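How to Write a Film Synopsis for a Listings Site (and Why Most of Them Are Bad)

Read enough movie listings and you start to suspect that the people writing them either haven't seen the film or were paid by the comma. The cast list runs on forever, the plot gets one and a half sentences, and the half sentence ends just as a second character walks in. I've edited listings copy for Prosier for long enough to have written a few of those myself, so take what follows as advice from someone with a record.

You will find guides that promise a formula. I don't trust the formulas. They all seem to have been worked out on the same handful of big American thrillers, and they fall apart when you hand them a family comedy with songs in it, or a three-hour village drama where the plot doesn't start until after lunch. What I have is an order of work that keeps the worst mistakes out.

Step 1. Watch the film.

Yes, all of it. I wouldn't put this in writing if I didn't keep getting copy from people who skipped it. The distributor's press sheet is an advertisement, and often one written before the final cut. I once ran a synopsis built around a brother who had been edited out of the movie.

If you really can't get a copy, say less. Two safe sentences beat a paragraph of guesses.

Step 2. Write down who wants what.

Don't write the plot yet. Just put down the lead character, what that person is after, and what is in the way. Our practice film for new writers is Weden, a small comedy about a ferry clerk who is promoted by mistake. The note for it reads:

Ferry clerk. Wants to hand the job back. Boss is too proud to admit the error.

If your note comes out longer than that, you're probably already retelling scenes.

Step 3. Turn the note into two sentences.

The first sentence sets up the person and the situation. The second brings in the trouble. Here is a version a trainee gave me:

"In the town of Zurkbridge, life takes unexpected turns when a simple man finds that destiny has other plans, leading to hilarious consequences."

Try to work out what the film is about from that. It could be anything, including a documentary about plumbing. Compare:

"A Zurkbridge ferry clerk is made harbor master through a filing mistake. He tries to give the job back, but his boss would sooner sink the ferry than admit she got it wrong."

I'm not claiming the second one is great. It does tell you whether you might want to watch the thing, and I can't see what else a synopsis is for.
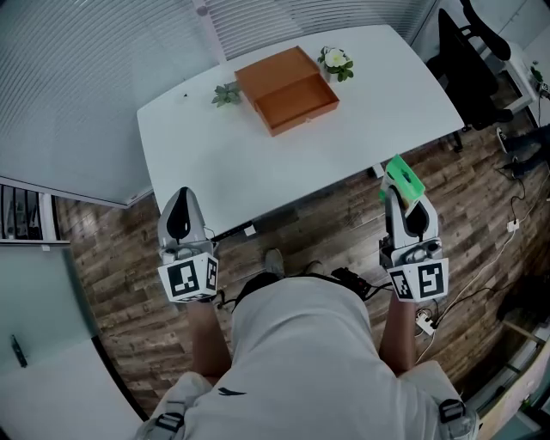
Gripping a small green block, seen from overhead.

Step 4. Take out the stock phrases.

Search your draft for these and delete on sight: "takes an unexpected turn," "little does he know," "what happens next forms the rest of the story," "rollercoaster," "must confront his past." The third one is a special irritation. Of course what happens next forms the rest of the story. It's a movie.

Kekeli Eshun, who edits the regional pages, lets "forms the crux of the story" through. We disagree about this and probably always will.

Step 5. Decide how far into the plot to go.

The usual advice is to stop at the end of the first act. I'm skeptical, mostly because a lot of films don't have a first act in any place you could point to. My own rule is to stop before the first thing a viewer would be annoyed to know. In a murder mystery that might be ten minutes in. In a romance you can often give away nearly everything except the airport.

A listing that says "retained much to" and then trails off hasn't avoided a spoiler. Somebody hit a character limit. Find out the limit before you start and write to it.

Step 6. Deal with the names.

Name the actors in a separate cast line and keep them out of the plot. "Ramu (played by) falls for Sita (played by)" is miserable to read, and it goes wrong the minute a credit is corrected.

For the cast line, 5 names is my preference. Some sites want 11. I have never met a reader who made it to the eleventh, but comedians and character actors have loyal fans, and I've had the angry mail to prove it. If the person in slot nine is the reason half the audience bought a ticket, move that person up.

Check spellings against the on-screen credits. Don't check them against another listings site, which copied them from a third one.

Step 7. Leave the rating alone.

Don't let a score near your synopsis. If the film has a 4.9, you'll be tempted to sound apologetic. If it has an 8, you'll start using the word "masterful." User scores for older regional films often rest on very few votes anyway, and I wouldn't choose a sandwich by them.

Step 8. Read it to someone who hasn't seen the film.

Then ask them what it's about. Delali Bawa does this for me on Thursday afternoons and is merciless. If she answers "some guy has problems," the synopsis goes back to step 2.

A note on software

The Bakke template that comes with many listings systems will build a synopsis from tags such as genre, setting and lead. I tried it on Weden and got "A comedy clerk faces comedy in a harbor." Use it for the runtime and language fields, where it does fine, and type the rest yourself.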